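House Rules for Hand-Held Grippers
What one laundry-folding project writes down before anyone touches a shirt
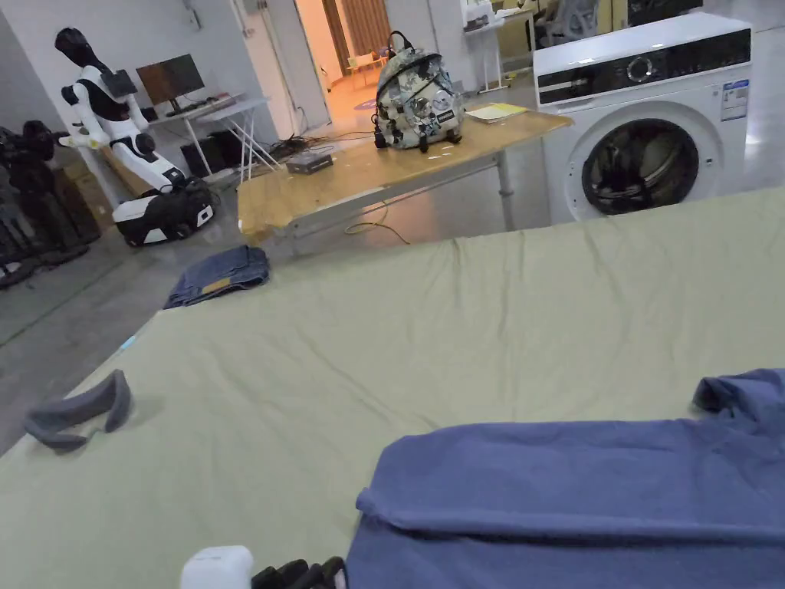
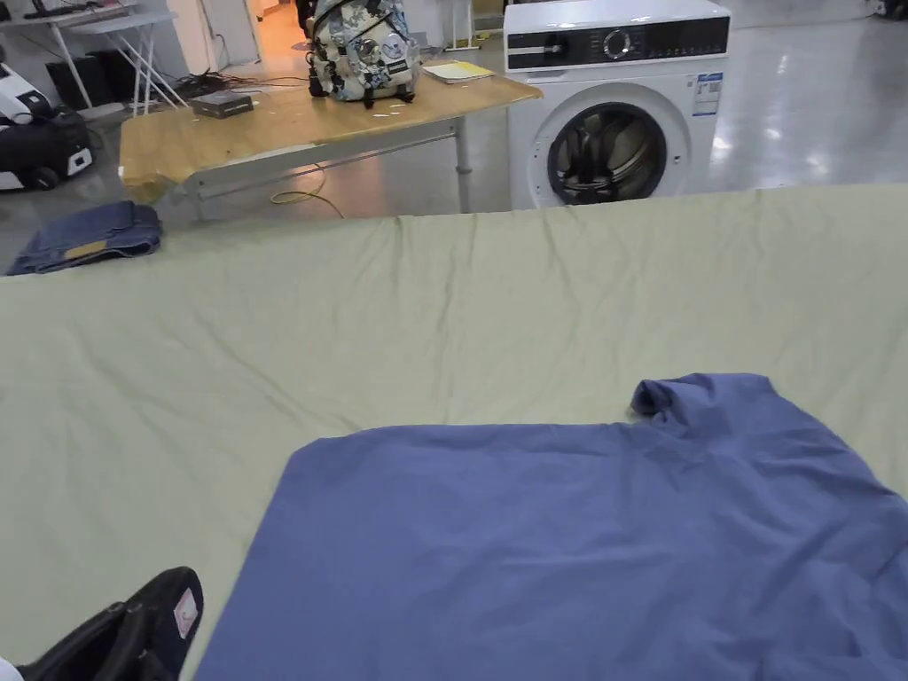

A blue garment on the green sheet, with folded jeans toward the far side.

Words: Sipho Cele
Filed under: Practice

Siyabonga Chauke keeps the rules for the folding work at Mathebula on 2 printed pages. The first version ran much longer. "People signed it and didn't read it," he says.

Most of the rules concern the person holding the gripper. A session lasts 60 minutes at most, then the operator hands over. "Your wrist gets tired before you notice. The folds get sloppy and you start yanking the cloth."

Another rule covers the floor. Cables have to be clear of the path where the operator stands and turns. Mobile robots in the same room are parked, and one named person is allowed to move them. Chauke took that wording from a checklist he used at Stimuvus and shortened it.

He is strict about failed folds. They stay in the record, marked as failed - the operator doesn't delete them. A reviewer checks the marks later, and if fewer than 80 percent match, the whole batch is reviewed again.

I asked whether bags and papers in the background bother him. "No. A home has things in it. What I check is names and addresses. If you can read one, it gets covered before we start."

Visitors from Prerkbridge have asked for a copy, and he sent it along with a note saying the time limit was his own choice. He plans to revise the handover section in December.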